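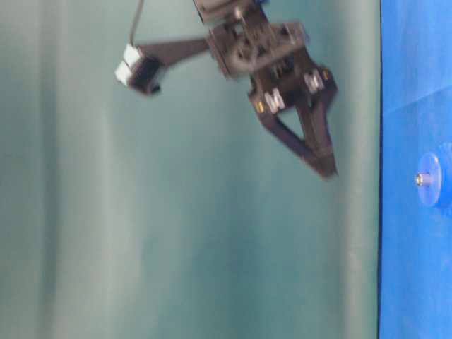
Pulinham workshop, October 2019

3 min read

Back on the door controller for the Anlow job. The client's complaint is that the side entrance reader takes a card, beeps, and then sits there before the strike releases. We had put it down to the old network switch in the riser, so I brought a spare controller back and set it up on the bench with the same reader and the same length of cable.

Bench set-up: Cisitari two-door controller, one reader on port A, a Cordeiro electric strike on relay 1, 12 V supply with the battery disconnected. Firmware as it came off site. I loaded the site card list, then cut it down to 17 cards to start with. Release was immediate every time.

Loaded a dummy list of 1000 cards next. Still quick. So list size by itself is not the trouble, and I have crossed that off the sheet.

Then unplugged the network and tried again. First card after unplugging took 7 seconds to release, the ones after it were quick. Left it alone through a tea break and the first card was slow again. Same delay with the short list. It looks as if the controller tries the server first and only falls back to its own memory when it gets no reply, then remembers for a while that the server is away.

The setting is under Advanced, called "host wait". It was at 7 on the spare. Changed it to 2 and the delay dropped to match. I did not try 0. The manual says 0 means "wait for ever" on one page and "off" on another, and I would like an answer from Cisitari before anyone tries it on a live door.

Strike notes. Measured 11.8 V at the terminals with the relay closed, which is fine. The Cordeiro strike buzzes on release if the latch is pushed hard against it, so some of what the client calls "sticking" may be people leaning on the door before the beep. Worth looking at the closer while we are there. The diode was missing from the strike on this set – fitted one, and please check the site one too.

To do at Anlow:
- read host wait on both controllers and write it down before changing anything
- set to 2, test with the network lead in and out
- check diode on side entrance strike
- swap the riser switch anyway, two of its ports are dead
- take the long screwdriver, the enclosure is behind the pipe

Spare controller is still powered on the bench with the dummy list in it. Leave it running, I want to see whether the slow first card comes back after a night offline. Reader cover screws are in the lid of the red tin.

Last updated: same day, after the strike test
4 comments · 2 shares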